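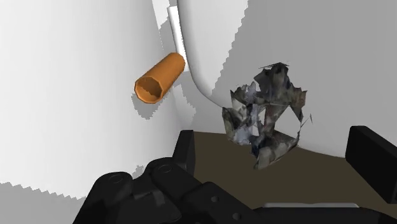
How often should the fingertips on a parallel gripper be checked? At the start of every shift, with the power isolated, and again after any collision stop.

Most sites I have worked on do neither. The fingertips get looked at when parts begin to drop, and by then the wear has usually reached the pins. I think this is a poor way to run a cell, and I think the habit comes from the service schedule as it is normally printed.

Take the Prilo cell at Ullov, a single arm with a two-finger gripper, sorting mixed scrap from a tray. The schedule supplied with it gave the arm four pages and the gripper one line: inspect monthly. The arm is a sealed unit which hardly ever needs attention. The gripper touches every part the cell handles, closes on edges that are seldom clean, and has small pivots in its knuckles which collect grit. The hours in the schedule were the wrong way round.

We ran the printed schedule from March and logged 23 stops for lost parts before the first monthly inspection came due. When the fingers were taken off, the left pivot had play that could be felt by hand. The pad face had worn out of square, so the fingers met at the heel first and left a gap at the tip. Round parts still held. Torn and crumpled parts, which offer only two or three points of contact, twisted out on the lift.

The fitter's first response was to raise the grip force. It is nearly everyone's first response and I would ban it. More force hides a pad that is out of square for perhaps a week, and all of it passes through the worn pin. Force should be the last setting touched, after pads, pins and zero position have been checked in that order.

The check itself takes 10 minutes. Isolate the cell. Wipe both fingers and blow out the pin holes. Rock each fingertip by hand and feel for play at the knuckle. Close the gripper by hand on a strip of thin paper at the tip and then at the heel; the drag should be the same at both. Open it fully and compare the gap with the figure written on the cabinet door. If the gap has moved, the zero has moved, and the zero is reset before anything else is altered.

A word on simulation, as Ullov uses it for grasp planning and I have no quarrel with that. The model fingers are always square and the model pins never wear. If the simulated grasp holds and the real one slips, the planner is the last place I would look — yet at Ullov two days went on retuning approach angles before a spanner came out.

The objection I hear is cost. A set of pads and pins for this gripper was quoted at 234 pounds, and changing them early feels like waste. Against that, a dropped part in a scrap tray may jam the tray drive, and clearing it took us 40 minutes on a good day. We now change pads on measured wear and pins with every second set of pads.

I would also move the gripper to the front of the maintenance sheet and give it its own column for the gap reading. Ullov has done so. The Majali line next door still has it on the last page, under lubrication.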